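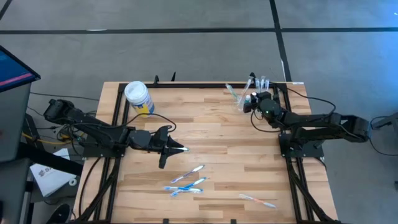
Living With Basketball Players: How to Keep the Gear From Winning
by Nour Sayegh

I have two kids in a rec league and a husband in what he calls a men's league and his knees call something else. Between them they own more shoes than a department store and every pair lives in my hallway. What follows is what I've learned in the laundry room, mostly by wrecking things first.

The shoes

Start with the shoes, because the shoes are what visitors notice.

Take the laces out. All the way out, yes, even the double-knotted ones that have fused into a single object. Laces go in a mesh bag and get washed with the towels. Insoles come out too, and if you've never taken the insoles out before, open a window.

Do not put the shoes in the washing machine. I know your cousin does it and hers are fine. Mine came out with the sole peeling off the toe like the lid on a can of tuna, and they were Billoras that had cost me most of a tank of heating oil. Hot water and tumbling are hard on glue, and a basketball shoe is largely glue and optimism.

What you want is a bowl of lukewarm water with a small squirt of dish soap, a soft cloth for the upper, and a stiffer brush for the bottoms. For the seams and the little grooves where the sole meets the upper, use an old toothbrush. Label it. Write SHOES on the handle in permanent marker, big, on both sides. We had an incident.

Mesh uppers get a light hand. Scrub mesh too hard and it goes fuzzy, and then it looks like the shoe is growing a beard. Leather can take more, though you should wipe the soap off with a clean damp cloth when you're finished or it dries into a white line that looks worse than the dirt did.

Stuff them with newspaper or plain paper towels and leave them somewhere with moving air. Change the paper once it's soaked through. Not on the radiator, not in the oven on low (King-fai, you know who you are), not on the dashboard of a car in August. Overnight in front of a fan will do it.

Getting the grip back

Half the complaints about slippery shoes are dust. The bottom of the shoe picks up whatever the gym floor is shedding, and it gets shiny and slick. Wipe the soles with a damp rag before the game and again at halftime. My son used to lick his palm and wipe it on his soles, and then eat orange slices. I have asked him to stop and he says the pros do it. The pros have team doctors.

If you wear your court shoes to walk across a parking lot, no amount of wiping is going to save you. Carry them in and change on the bench. Rubber that's good at holding a wood floor wears away fast on asphalt, so a second, uglier pair for the driveway saves money over a season.

Smell, part one

Baking soda works. Put a couple of spoonfuls in each shoe at night and knock it out over the trash in the morning. The important part is the knocking out. A child who forgets will leave a small white puff with every step down the court like a cartoon.

For something tidier, fill old socks with baking soda, knot the tops and drop one in each shoe. They're good for a month or two. Everyone will ask why there are lumpy socks in the shoes and you can choose whether to answer.

Jerseys and shorts

Wash them soon. I mean the same night. A jersey balled up at the bottom of a bag for three days is no longer laundry, it's a pet.

Turn everything inside out, so the numbers don't rub against zippers. Cold water, gentle cycle, half the detergent you think you need. Too much soap is the reason athletic fabric comes out of the wash smelling clean and then turns on you ten minutes into warm-ups: the leftover soap hangs on to the sweat. And skip the fabric softener entirely. It coats the fibers, and the shirt stops pulling moisture off the player, who will then complain to you as if you ran the mill.

If the smell has moved in permanently, soak the jersey for half an hour in cold water with a cup of plain white vinegar before washing. Never combine vinegar with bleach, in this or any other chore. You shouldn't be bleaching stretchy fabric anyway. It goes yellow and brittle.

Hang to dry. Heat is what cracks the lettering. My husband's number used to be 80, and after one season of my high-heat period it was a 3 and a smudge. He wore it for the whole of the next season and a referee asked him if he was hurt.

Floor burns and blood

Blood comes out with cold water, right away, and patience. Warm water sets it. Dab with a little dish soap, rinse, dab again. If it's already dried, hydrogen peroxide will usually lift it, but try a hidden spot first on anything dark. The black smears from falling on a gym floor are mostly a dirt and wax mix, and dish soap worked in with your fingers gets most of it. The rest you call character.

The kitchen table problem

At some point every piece of sports equipment in a house makes its way to the table where people eat. I've given up fighting it and learned to defend the wood.

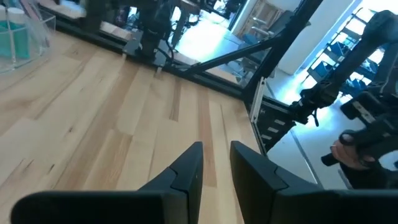 Butcher-block strips, some pale and some darker.

Keep a cheap vinyl tablecloth rolled up in a drawer and throw it down, fuzzy side under, before anyone brings out a ball, a brush or a can of anything. Ours is from Wasier, has lemons on it, and has seen things.

For an oiled wood top, wipe up water when you see it and don't leave a damp rag sitting. A wet basketball shoe parked there through dinner can leave a ghost. If you get a pale ring, rub it with a bit of food-grade mineral oil along the grain, leave it until morning, and buff off what hasn't soaked in. On a varnished top the oil won't get in, so that's a job for a different page and a calmer person.

Sticky stuff is its own category. Athletic tape residue, grip spray, the mystery gum from the backpack. A dab of cooking oil on a paper towel, a minute's wait, then soapy water. Test it somewhere nobody looks.

The ball

A leather ball gets wiped with a barely damp cloth and nothing else. Composite balls can take mild soap, wiped on and wiped off, never dunked. An outdoor rubber ball can be hosed down like a dog and will enjoy it about as much.

Check the pressure. Most balls have the number stamped near the valve, and ours wants something under 9 pounds. If you don't own a gauge, drop the ball from shoulder height onto a hard floor. It should come back up to your waist or a bit above. If it comes up to your chin, let some air out. If it stays down there and looks at you, get the pump.

Wet the needle first! With a drop of water or a drop of glycerin, please, and push it in straight. I have watched Lok-yiu Kuo, a grown man with an engineering degree, snap a dry needle off in a brand new Wotska in the church parking lot with nine children watching. He drove to the store in silence.

Don't keep balls in the trunk. Heat swells them, cold flattens them, and on every left turn they come visiting.

Mouthguards, and what goes in the bag

Rinse the mouthguard in cool water the minute it comes out, and brush it with an ordinary soft toothbrush and a little mild soap. Not toothpaste, it's gritty and leaves scratches for germs to rent. No boiling water either, unless you're hoping to mold it to the shape of the mug.

It needs a case with holes in it. A sealed plastic bag is a terrarium. 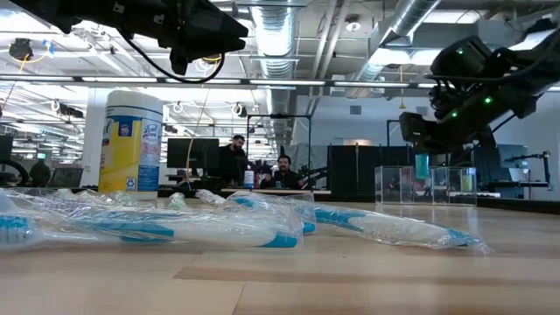
I also keep a flat zip pouch in each kid's bag, and it holds the same things every time, so that I can pack it with my eyes shut at six in the morning: spare laces, a hair tie or three, bandages, a clean rag for soles, athletic tape, a granola bar. The granola bar has to be replaced every week. The bandages seem to last until the exact moment they're needed and then you have the tiny round ones.

The bag itself should be emptied onto the floor once a week. Shake it out outdoors. Wipe the inside with a cloth wrung out in vinegar and water, prop it open with a wooden spoon and leave it in the sun. If there's a shoe compartment, do that twice.

Sharing a bag between siblings doesn't work. I've tried color coding, luggage tags and a laminated chart. They're Chang duffels, both navy, and my daughter has played an entire first half in her brother's left shoe.

The driveway hoop

Nets are cheap, so change the thing when it starts to look like seaweed. Go to a dollar-type store and get the all-weather nylon kind. Stand on a proper ladder with somebody holding it, start at the hook nearest the backboard, and work your way around. If the loops won't seat in the hooks, soak them in warm water first and they give a little.

For the backboard, glass cleaner if it's glass and only soapy water if it's acrylic, which clouds up when you're rude to it. Rust on the rim comes off with a wire brush, and then 80-grit sandpaper if you're committed, and after that a coat of outdoor metal paint in orange. Put down cardboard. More cardboard than you think. Our driveway has an orange crescent on it that dates back to 2000 and predates us; I inherited it with the house and feel close to whoever did it.

If your base is the kind you fill, sand beats water. Water evaporates, freezes, and leaks out the bottom in a long thin trail toward the neighbor's begonias. Sand goes in slowly, through a funnel made from a cut-off soda bottle, and takes a whole afternoon and most of your goodwill.

Smell, part two

A reader, Pei-shan Au, wrote to ask about knee sleeves, and I'd been hoping no one would. Hand wash in cool water with a little baby shampoo after every use. Squeeze, don't wring. Roll them up in a towel and stand on the towel. Then hang them by the wide end, away from the sun and preferably away from me.

My husband's oldest pair couldn't be saved. I tried the vinegar, I tried the baking soda, I tried two nights in the freezer, which only gave us cold knee sleeves next to the peas. He's still wearing them. He says they're lucky, and his team lost by 61 points over three games, so you can draw your own conclusions about that.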